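Skundis Regional Automation Program
Progress report to the Valtotum Fund
Reporting period ending 17th October
Prepared by Maham Minhas, Program Manager

1. Summary

The second reporting period covered the move into the new project office, the start of regular recording of hand tasks, and the first open day held under the grant. Spending remains within the approved budget. One deliverable, the written task guide for partner sites, has been moved to December with the agreement of the Fund's program officer. All other deliverables are on schedule.

2. Open day

The grant agreement asks the program to show its work to local employers at least once in each funding year. The first open day was held at the project office and was attended by 32 visitors, most of them from packaging firms, repair shops and the two technical colleges in the district. Bistimeck sent staff from its assembly and training departments. Visitors were received in groups of eight so that each person could stand close to the desk and speak with the operators.

Each session opened with a short talk on the purpose of the program, followed by a demonstration of hand-held grippers on everyday tabletop items. Visitors were then invited to hold a gripper themselves and to try opening and closing the fingers. Staff explained how recordings made by a person can later be used to teach a robot arm the same motion, and why the program records in ordinary rooms as well as in the workshop.

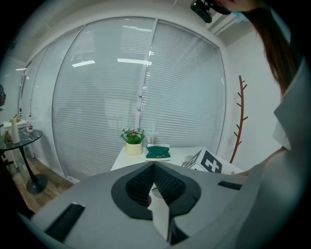
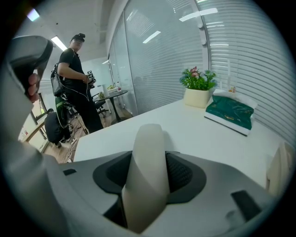 Questions from employers dealt mainly with cost, the time needed to train an operator, and the handling of soft or irregular goods. The Bistimeck staff asked whether recordings could be made on their own premises during a normal shift. We have agreed in principle and will visit the site before making a firm commitment — the matter of privacy for employees who may appear in the recordings has to be settled first.

Several visitors told us that the opening talk was too long and that they would have preferred more time with the equipment. The talk will be shortened for the next open day. The printed handout also left out contact details for the colleges, and a corrected version has been sent to everyone who attended.

3. Recording work

The target for the period was 600 accepted recordings. The target was met in the final week. Progress was slow at first while operators became used to the weight of the grippers and to the checks required before each session. The checks now take less time, and fewer recordings are being rejected at review.

Review is carried out by staff who did not make the recording. This was a condition of the grant and it has worked well, although it places a strain on the schedule when a member of the team is on leave.

4. Partner sites

Mazandarani has confirmed that its training room will be available to the program next year at no charge. The agreement is with their legal department for signature. Discussions with a second site are at an early stage, and we do not expect to report on them before the next period.

5. Matters for the Fund's attention

We request approval to move the unspent portion of the travel budget to equipment repair. The amount is small and the change would not affect any deliverable. We also ask the Fund to confirm whether a representative wishes to attend the second open day, so that a date can be offered to the colleges.

The revised task guide will be submitted in December together with the financial statement for the period.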